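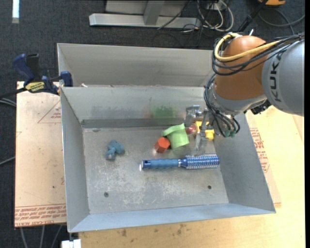 A KUKA arm with a jointed gripper over the test bin. The hairbrush is the longest item in this set.

Stop Ranking Grippers by Success Rate

By Sanne Van Beek
7 January 2025

Most gripper comparisons end in a table with one number per product. Ours did too, in the first draft. We ran 1,678 bin picks with two end effectors, the Plarkska jointed-finger unit and the Suteo parallel jaw, and the totals put them close enough that a buyer would have picked on price. I think that table should not have been written.

A total hides the mix. A small round object in the open is an easy pick for almost any two fingers. The same object against a tipped cup is a different problem, and a brush lying close to the bin wall is a third. If a test has many of the first kind, every gripper looks good. Vendors know this and choose their objects accordingly.

We sorted the log again by contact condition: open floor, touching a neighbor, near a wall. The wall group held 265 picks. There the Suteo jaw failed 159 times, nearly always on approach, when the outer finger had no room to come down. The Plarkska failed 70 times in the same group, and most of those were slips after closing. One is a clearance problem that a planner can sometimes work around. The other is a fingertip problem, and a change of pad material might fix it. A single percentage treats them as the same event.

My second complaint is about bins. Published tests favor clean plastic trays with matte floors. Plants use sheet metal — scratched, shiny in patches, with walls that throw colored reflections back at the camera. A gray finger against a gray wall is hard to segment, and a depth error there gets charged to the gripper. The Hoekstra protocol we started from says nothing about bin surface. It should require at least one worn metal bin and a separate count for perception faults.

Cabling deserves a line as well. Hoses and connectors at the wrist take up space that the data sheet leaves out, and in a deep bin they set the usable tilt. We now measure the full envelope, fittings included, before any run on the Triter controller.

Until reports carry those fields, I would ask vendors for the raw failure log and skip the summary page.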